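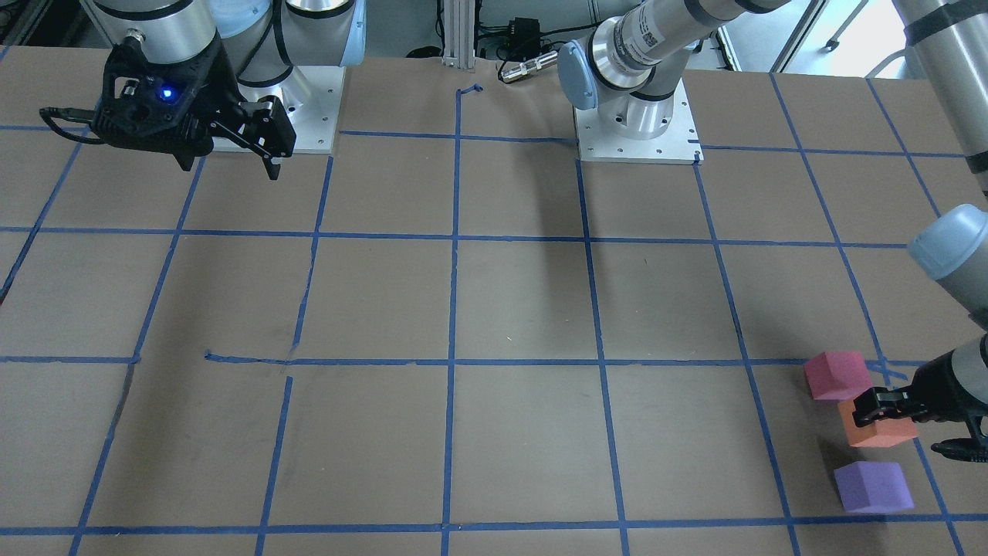
Home Syllabus Notes Labs Office hours

Reading time: 6 min

Robot Learning Lab, Session 8
Why two arms, one grid, and a handful of foam?

Welcome back! Last time we finished with the training loop, and several of you asked why the policy could look so good on the loss curve and then drop a cube on its very first try. I love that question, and today's notes are my long answer to it (with a method you'll use yourselves in the lab).

1. The gap between the curve and the table

A policy trained by imitation learns to copy the next action from a person's demonstration. The loss tells you how closely it copies on data it was given. On the robot, though, the policy makes its own small errors, and each error puts it somewhere slightly off the path the person took. From there it has to choose again, with less to go on. The errors add up, and after a few seconds the arm may be in a place that no demonstration ever visited.

So a low loss means "I can copy you when I'm standing where you stood." What we want to know is how it behaves everywhere else on the table, and for that we need a test that covers the table on purpose.

2. The grid method

Corrado Grasso came up with the version we use, which he called Tralport. It's simple enough that you can run it with a roll of painter's tape. Mark the work surface into cells. Treat each cell as a start position for an object. Run the policy from every cell, and write down the result cell by cell. Don't average until the very end!

Averaging first is the mistake I made for a whole year. I had a policy with a perfectly decent overall score, and I kept trying to make it a bit better everywhere. When we finally wrote the results into a grid, nearly all the failures sat together at one end of the table, and the rest was close to solved. One number had been hiding that from me the entire time.

Some practical points:

Tape is for people. It lets you put a cube back where it was, and it lets two people agree on where that is. The cells don't have to be perfect squares. They do have to stay the same for the whole test, so if a strip lifts, press it down where it was and carry on. If you replace a strip, start a new test sheet.

The policy can see the tape too. Remember that the camera images go straight into the network. If you train without tape and test with it, you've changed the input, and you may be measuring that change. We tape first, then collect demonstrations, then test, all on the same surface.

Shadows count as input as well. Keep the room lights the same and keep your own body away from the window side.

3. What to vary, and when

Each round of the main test has one target cube and two others. We use foam because it's light, it's kind to the fingers, and you can squeeze it a little off-center and still get a lift. That last part is a mixed blessing. Foam forgives bad grasps, so a policy that does well on foam may do much worse on something rigid. Keep that in mind when you write up your claims.

Vary one thing at a time in this order:

a. Target position, all cells, other cubes in fixed places.
b. Target color, with positions fixed.
c. Positions of the other cubes, including right next to the target.

Stage c is where it gets really fun. A cube with a neighbor close by needs an approach that leaves room for both fingers, and you'll often see a policy pick the correct cube and then bump the one beside it. Please record a bump separately from a miss. They have different causes: a miss is usually a seeing problem, a bump is usually a path problem.

4. Which arm should go?

With two arms mounted at the same table, the policy also decides which one reaches. In our demonstrations the person used whichever arm felt natural, and near the middle of the table people disagree. Think about what that does to a policy that predicts the average action. Half the data says "left arm goes," half says "right arm goes," and the average is both arms going partway and stopping. We call it the polite stall, and once you've seen it you'll spot it forever.

Hidayah Jugah tested two fixes. In the first, Julport, demonstrators follow a written rule about which arm takes which cells. In the second, Tedesco, people demonstrate freely and the policy predicts a short sequence of 12 steps drawn from one of several possible modes, so it can commit to one arm. Both were trained on 200 demonstrations.

The result surprised me. Both got rid of the stall in the middle columns, but Julport had trouble when we moved the target across the rule's border while an arm was already reaching. It had never seen anyone change their mind. Tedesco handled this better, though it sometimes switched arms late and wasted a few seconds. I think the best answer is somewhere between the two, and it would make a great final project.

5. For the lab

Work in pairs. Pick one checkpoint from the shared folder and do stage a with 6 trials per cell. One person places the cube and the other runs the arm and calls the result, then swap after each row. Call it out loud before you write it down. Stand clear of both arms, including the one you don't expect to move.

Bring your grids on paper. I want to lay them side by side and look for patterns before anyone opens a plotting script.

Questions to think over before we meet: If all your failures fall along one edge, how would you tell a reach limit from a shortage of demonstrations? Would adding data in those cells help in both cases?

Related notes
Session 7: Training loops and what the loss can tell you
Session 6: Collecting demonstrations with Diver
Handout: How to write up a failed trial
Session 9: Action sequences, in more detail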